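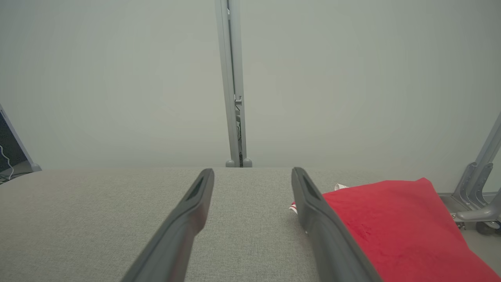 3. Teaching by remote control

Our plan was to teach the arm to fold a red cloth by folding it ourselves, over and over, with the arm doing what our hands did. We named the project Numow before we had any results, so at least one part was finished on schedule.

Kwadwo Asamoah drove first. Folding through two plastic fingers feels like buttering toast with chopsticks, and his early runs were thrown out for what our log calls "style." By Saturday he and I had saved 292 runs between us, 19 of which I would show to a parent.

The wrist view was our main input. It is a fine view of the fingers and a poor one of anything off to the side, so the driver had to learn to go looking for the cloth. We kept those searches in the data. A robot that only ever sees the cloth waiting politely between its fingers will have no idea what to do about ours.

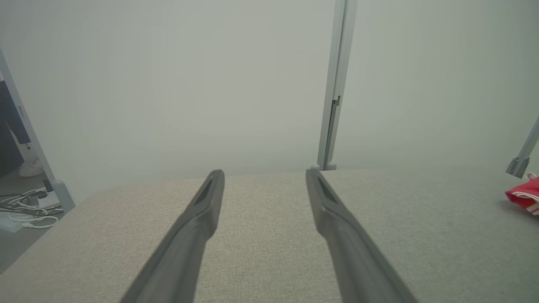

Agnese Tamošiūnaitė, reading our draft, asked whether we were teaching folding or teaching hesitation, and suggested that we trim every pause longer than 2 seconds before training again. We trimmed them. The new model hesitates less and misses the corner faster.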